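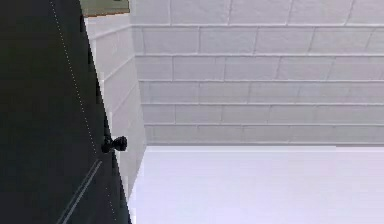

One visitor asked whether a robot that had learned in a simulated room could be trusted in a real one, and added that the screen had told her more about the machine than the machine itself had. Similar remarks came up throughout the open day and shaped much of what we report in this section.

Figure 1. Rendered view from the simulation, with a dark panel and its black knob at left and a white brick-tiled wall behind.

4.2 The Open Day at Skukia

The demonstration was held at the Skukia site on 18 April 2021. Attendance was 161, counted at the door. Visitors were admitted in groups of up to 28, and each group stayed until its questions had been answered or the next group was due. The program had 2 stations. At the first, the Pondent simulator ran on a large screen. At the second, the arm described in Section 3 carried out a door-opening task on a test cabinet supplied by Vanhove.

Visitors moved from the screen to the arm, and the order was the same for every group. We had considered the reverse, on the grounds that a moving arm draws attention more quickly. A rehearsal with staff from another department suggested, however, that people who saw the arm first tended to treat the simulator as an afterthought and left before the presenter had finished.

At the simulation station, the presenter moved the viewpoint through the rendered room and stopped at views in which fixtures were seen at a steep angle. Figure 1 is one such view. The knob projects past the border of the dark panel, and its outline falls against the pale side wall. The presenter used views of this kind to explain why viewpoint matters to a grasp planner: a small part of the image may hold most of the information needed for the next move, while large areas of plain surface hold very little. Visitors were then invited to choose a viewpoint of their own and to say where they would place the fingers of a gripper.

This exercise was more popular than we had planned for. Several groups spent most of their time on it, and the second station ran late as a result. Children took part readily. Adults more often asked how the simulator handled friction, and the presenters had not been given a prepared answer — an oversight we corrected in the notes for later events.

The questions were written down by an observer at each station and sorted afterward using the Prellari coding sheet. Questions about safety were raised mainly beside the arm. Questions about realism were raised mainly at the screen, where visitors wanted to know how plain walls and clean surfaces could prepare a machine for a crowded home. We regard this as a fair criticism. The rooms used on the day had been chosen for clear viewing from the back of a group, and they were simpler than those used in training.

No attempt was made to measure learning among visitors, and the notes should not be read as a survey. The observers wrote at different speeds, and some exchanges were lost when 2 people spoke at once. The wording of the notes was kept as recorded, apart from the removal of names. Section 4.3 compares these questions with the ones received from technical staff before the event.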